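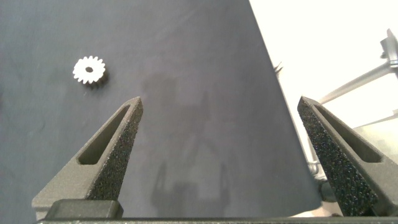

Korkia (DVD, Wastell Home Video)

The sleeve promises "a tender comedy of clocks and longing", and you certainly feel the clocks. A watchmender in a small harbour town inherits 1,000 broken timepieces from an uncle he never liked, and sets about repairing them while his marriage quietly packs its bags.

The first hour is lovely. Then the brother-in-law arrives with an accordion and stays for what my sofa and I judged to be most of July.

Donati, the studio behind that weepy about the lighthouse, has at least paid for a decent transfer. The night scenes are no longer soup.

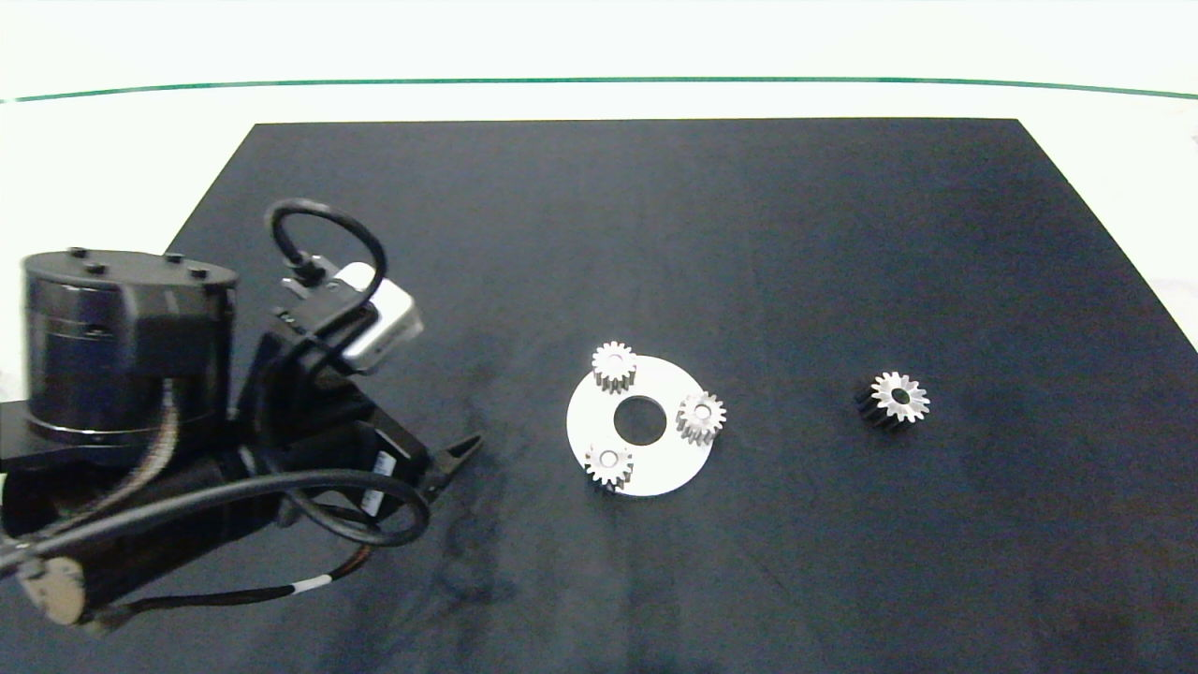 Black mat on a white table, with a black arm at the left.

Extras are thin: a trailer, a stills gallery and 3 deleted scenes, two of them accordion. The subtitles are good apart from one "I have mended your aunt" that I'd like to think is faithful.

Worth renting. The Elmont box set has it too, if you can stand the other films.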